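From: Shanti Pandey
To: Jornthorpe Hall Players, props list
Subject: Re: Bread for the inn scene

Tzu-hsuan Lui wrote:
> I've found fake bread from Arnivier, and I think it would do nicely
> for the inn. There's a twisted roll and a round bun, and I'd put
> them in the oval basket. They won't go stale and we can use them
> again in February. Can everyone say yes by 5 so I can order the rest?

I'm not ready to say yes, sorry. We were told the same about the wax fruit, and three rows back you could tell it had never been near a tree.

The twist I don't mind. It's pale with a bit of toasting along the ridges, and under warm light it might pass. The bun is another matter. It's orange. I have never been served an orange bun, at an inn or anywhere else, and I'd want to see it under the stage lamps before we buy four more like it.
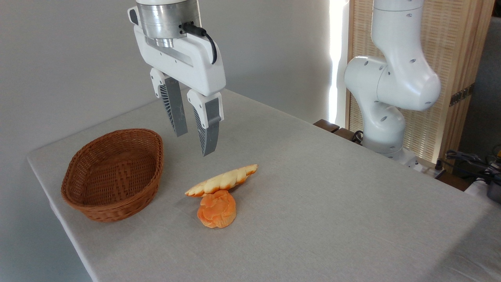

The basket is good and I'd use it whatever we decide. The reddish brown suits the set, and the weave is close enough that we could get away with a cloth in the bottom and less bread on top. What I doubt is that two pieces will look like supper for five hungry travellers.

There's also Act 2, where Shek has to tear a piece off and eat it. How does that work? If we need one real loaf a night anyway, it will be sitting beside the false ones and showing them up.

Has anyone looked in box 514? I'm fairly sure the old cottage loaf from Trino is still in there, under the tankards. I'd like to try it next to the twist before any money goes out.

Shanti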